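Stimon laundry cell

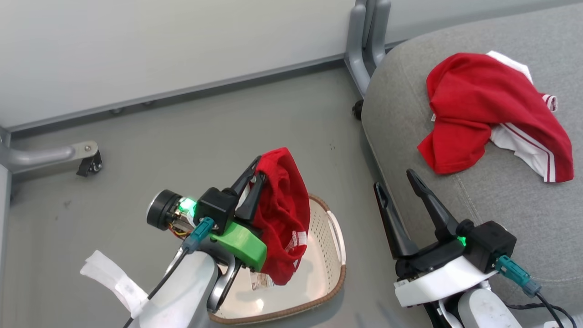
The Stimon laundry cell is a two-armed robot station built by Kasico for picking up and sorting clothes. It is kept at the Mahuika workshop, where Nikau Hollis wrote the current setup and maintenance routine.

Setup

Each arm ends in a black two-finger gripper. The left gripper sits on a green 3D-printed bracket, with a wrist camera next to it. Both gripper housings have a status light and take a teal connector plug. The plugs are pushed home before power is switched on – a green light on each housing is required before the arms are moved. The cell runs on 240 volts.

Maintenance

Gripper fingers are wiped down daily and checked for lint. Finger screws are tightened every 1,000 grips. The cables are checked for slack with the arms at full reach, and the wiring behind the wrist camera is checked for rubbing. Printed brackets are replaced if they show any crack.

Repairs

The most common fault is a gripper that drops out during a run, shown in the log as code 33. Aroha Goodwin traced it to worn plugs, and both cables were replaced on April 19, 2023. Spare cables come from Fekorow in packs of 2.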